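## 4. Setting up the tablet task

Section 4 covers the writing tablet task used in the Wisivthorpe study of two-arm handling. Finish Section 3 (arm homing and wrist camera check) before you begin. The steps assume both arms are powered, the Lesier control program is open, and the operator is seated at the leader arms.

The study asks one question: does a policy trained on wrist views alone handle a thin, flat object as well as one that also gets an overhead view? The answer depends on the object being set up the same way for both groups of recordings. Most of the bad data in our pilot came from setup, and most of that came from two things: the tablet lying square to the counter, and the left fingers starting too high.

### 4.1 What you need

- One LCD writing tablet with a stylus that stores along the long edge
- A hard, flat counter or table that both arms can reach
- The Lesier control program, version used for Section 3
- The Fan recorder, with both wrist streams showing live
- A soft dry cloth
- The session sheet

Any tablet of the same general type will work. If you change to a different model partway through a study, start a new object code on the session sheet. Do not mix two models under one code.

### 4.2 Placing the tablet

1. Wipe the counter with the dry cloth. Grit under the tablet makes it rock when a finger touches a corner.
2. Lay the tablet face up with the stylus edge on the right, as seen from the left wrist camera.
3. Turn the tablet so its long edges run at a slant across the left wrist view, from upper right to lower left.
4. Leave open counter beside the lower left corner of the tablet. The left gripper needs it.
5. Push the stylus all the way into its groove.
6. Check the lock switch on the face of the tablet. Set it to the position written on the session sheet.

**Note:** Do not clear old writing off the screen between episodes unless the sheet says "blank start." The marked-screen group is a separate condition, and the policy is meant to see a range of scribbles.

**Note:** The slant does not have to match from one episode to the next. Vary it a little each time. Anything from a slight tilt to a strong diagonal is fine, as long as the lower left corner stays in reach.

### 4.3 Moving the arms to the start pose

1. In Lesier, choose **Pose > Tablet start**. Keep your hands off the leader arms until both followers stop.
2. Take control of the left arm first. Bring the open fingers in from the bottom of the view until the lower left corner of the tablet shows in the gap between them.
3. Stop with the right finger over the lower part of the screen and the left finger over bare counter.
4. Take control of the right arm. Bring it in from the upper right toward the stylus corner.
5. Stop when the fingertip is close to the red border but before it presses on it.
6. Look at the left wrist stream and compare it with Figure 4-1.

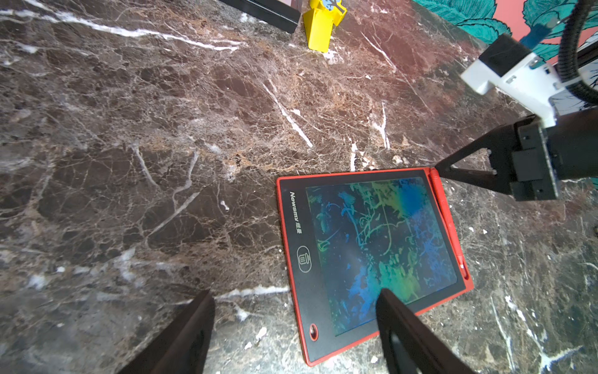 *Figure 4-1. Left wrist view: corner of the tablet between the left fingers, right gripper near the end of the stylus.*

If the corner is hidden behind a finger, back the left arm out and come in again. Do not try to fix it by sliding the tablet with the fingertip. That small push gets learned. In the pilot, policies trained on pushed starts would nudge the tablet even when the corner was already in the gap.

**Caution:** The screen is pressure sensitive and the fingertips are hard. Keep the right finger clear of the screen until recording starts. A heavy press can leave a mark that does not erase.

**Caution:** Watch the cable on the right arm when it reaches across. If the conduit goes tight, stop, back the arm away, and check the cable clips.

### 4.4 Checking the view

The wrist-only group has no other camera to fall back on, so the view has to hold enough to locate the tablet. Check these before the first episode of every block:

- The tablet border can be told apart from the counter on every side that is in view.
- The stylus is visible along its edge.
- Both left fingers are in view.
- Glare does not wash out the screen.

A busy counter is acceptable. We use a dark brown marble with strong white veins for one of the background conditions, and the red border stands out well against it. The veins caused some trouble for an early version of the corner finder, which took long straight veins for edges. The current version uses color as well as edges and does not have this fault.

Things standing at the far edge of the counter may stay where they are. Do not tidy them away in the middle of a block. If something is moved by accident, write it on the sheet and carry on.

Lock the exposure in Fan once the view is good. The LCD surface changes color with the viewing angle, and automatic exposure makes the change larger. With exposure unlocked, the same tablet can look green in one episode and blue in the next.

### 4.5 Recording a block

A block is 11 episodes. Nine are full episodes and the last two are holds, in which the arms stay in the start pose and nothing is touched. The holds are used to measure camera noise and arm drift.

1. Enter the object code and the background code in Fan.
2. Press **Arm**. Wait for the steady tone.
3. Press **Record**.
4. Carry out the task written on the sheet at an even pace. Do not stop to think in the middle of a grasp. If you lose your place, end the episode and mark it "abandoned."
5. Press **Stop** when the arms are clear of the tablet.
6. Mark the result: success, partial, or fail.
7. Reset the tablet as in 4.2 and repeat.

For the holds, do steps 1 to 3, then let go of the leader arms and wait for the timer to run out.

During a block, the right arm may be at a different height or further from the stylus corner than it is in Figure 4-1. This is expected. Figure 4-2 shows a view of the same layout in which only part of the right arm's hardware comes in at the side. The left fingers and the tablet corner still meet the check in 4.4, so the view is usable.

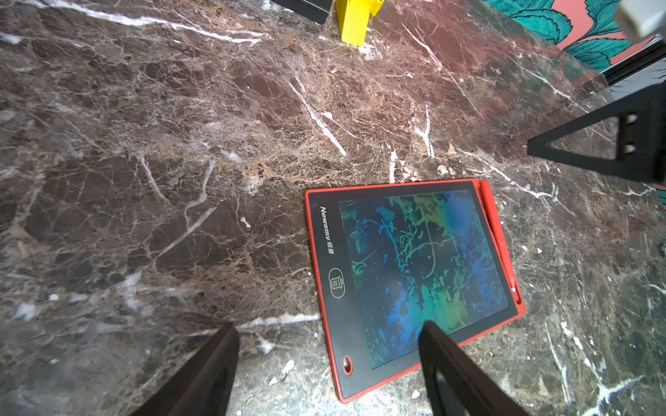

*Figure 4-2. Left fingers on either side of the tablet's lower left corner, with the stylus in its holder.*

### 4.6 What the pilot showed

The pilot used one operator and one tablet. It is reported here so that you can tell whether your own numbers look right.

| Group | Trials | Clean grasps |
|---|---|---|
| Wrist views only | 74 | 39 |
| Wrist views plus overhead | 74 | 39 |

The two groups tied on clean grasps, but they failed in different ways. The wrist-only policy mostly failed early, by closing before the corner was in the gap. The policy with the overhead view reached the corner more often and then lost the tablet while lifting. We do not yet know why. The main study adds finger current to the log to help with this.

Zatlow format files from the pilot can be loaded next to new recordings in the Fan viewer, under **File > Add set**. Pilot files have no finger current channel, and the viewer leaves that plot blank.

### 4.7 Common problems

**The left finger touches the screen at the start pose.** The counter is higher than the value stored in Lesier. Run the counter height step in Section 3 again.

**The tablet slides when the right arm reaches the stylus corner.** The arm is coming in too low. Raise it, move across, then lower it. If it still slides, wipe the back of the tablet.

**The stylus comes out during the grasp.** Mark the episode "partial," even if the rest went well. Push the stylus fully home before the next episode.

**The screen goes blank partway through an episode.** The erase button was pressed, most often by the left finger. Check the lock switch, mark the episode, and go on. Blanked episodes are kept but are left out of the marked-screen group.

**The two wrist streams drift apart in time.** Stop the block. Restart Fan, wait for both streams, and record a hold before going on. Do not join episodes from before and after the restart into one block.

### 4.8 Ending the session

1. Back both arms away from the counter, left arm first.
2. Choose **Pose > Rest** in Lesier and wait for both arms to stop.
3. Close the session in Fan and let the files finish writing before you cut power.
4. Copy the result counts onto the session sheet.
5. Leave the tablet on the counter if another block follows with the same codes. Otherwise, return it to its sleeve.

Go to Section 5 for labeling.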